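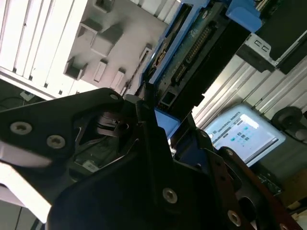
The Long Way Around a Screw

Print this article | E-mail this article

January 13, 2021

DIRNBRIDGE – The plan, as Kamala Murthy first wrote it on the back of a parking receipt, was to teach a robot to take apart old computers over a long weekend in October. She still has the receipt. The parking has expired.

Murthy repairs dental equipment for a living, and in her off hours she belongs to the Colstead workshop, a metal-walled building behind a tile warehouse where 62 members share a lathe, two welders and one working bathroom. Colstead has always taken in dead electronics. People drop off desktops the way they used to drop off kittens. By last summer the pile had reached the fuse box, and the landlord had started using the word "egress."

"I thought, we have a pile and we have an arm," Murthy says. "How hard could it be? I'd like that struck from the record."

The arm came secondhand, from a packaging plant that had gone out of business, and it cost the group $2,344 plus the rental of a truck with a lift gate. It is a Universal Robots machine, with the name across the top of its white handheld pendant for anyone who forgets. The fingers were another matter. The plant had kept the gripper, or lost it, and so Murthy and her building partner, Rhona Semple, made their own.

Semple is a retired high school shop teacher who says she has seen every way a student can ruin a bracket and has now personally confirmed most of them. The first set of fingers was too short to clear the wall of a computer case. The second was long enough but flexed. She would close them on a drive and they would politely spread apart and leave it where it was. The version on the wrist now is mostly black plates held together with silver hex-socket screws, plus a red-brown link from an earlier try that she didn't feel like making again. It weighs more than she wanted, and she has stopped weighing it.

Then there is the question of what to pick up. A desktop is an unfriendly place for a machine that likes things to hold still. Ribbon cables drape. Power leads flop over whatever you're after and spring back when you move them. Manufacturers are fond of blue plastic on the parts a person is supposed to grab, and Murthy considers this the kindest thing the industry ever did for her. She had the arm go after blue first. It worked nicely until it tried to carry off a data cable, also blue, that was still attached to the computer, which came along.

They bolted the next one down. 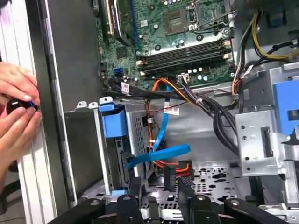
Most evenings go like that, with one or the other of them leaning in from the side while the arm waits over the work. The members call it "assisting." Semple calls it doing the job with a supervisor.

Nobody at Colstead lets the thing near a screwdriver. Screws are done by hand ahead of time, along with side panels, batteries, and anything that has been glued. The arm's share is reaching in, getting hold of a part, and lifting it into a plastic bin. Memory modules still beat it every time, thanks to the little latches at each end of the slot. Drives in carriers go pretty well. Expansion cards are a coin flip, and Murthy would like a better coin.

She keeps a log of tries in a green ledger from the drugstore. On the night I visited, it stood at 1,154, with a column for success, a column for failure, and a third one, added in pencil, headed "Sort of." The third column is the longest. It takes in a drive that came out but missed the bin, a card that came out with its bracket still in the case, and a heat sink fan the arm let go of somewhere over Semple's coffee.

A timed contest was probably bound to happen. One of the welders, a quiet man with strong opinions about the space the arm takes up, emptied a Kemppainen office tower in the time it took the arm to find the edge of the drive cage. He then offered to do the rest of the pile for a case of beer. The offer was put to a vote and lost by a little, partly out of loyalty and partly over who would buy the beer.

The pile, for what it's worth, is smaller. Murthy credits the arm. Semple credits the county's recycling day, when she filled her pickup twice. The fuse box can be seen again from the door.

What they want next is a softer fingertip. Semple has been cutting pads from a Wodell garden hose, which is cheap and grips fine but leaves green marks on everything. Murthy is rewriting the part of the program that decides when to give up. At the moment it doesn't, and on two occasions it has gone on pulling until somebody hit the stop button.

"I get it," Semple says, looking for her cup. "I married a man like that."

Print this article | E-mail this article

Contact us | Copyright 2021. All rights reserved. | Back to top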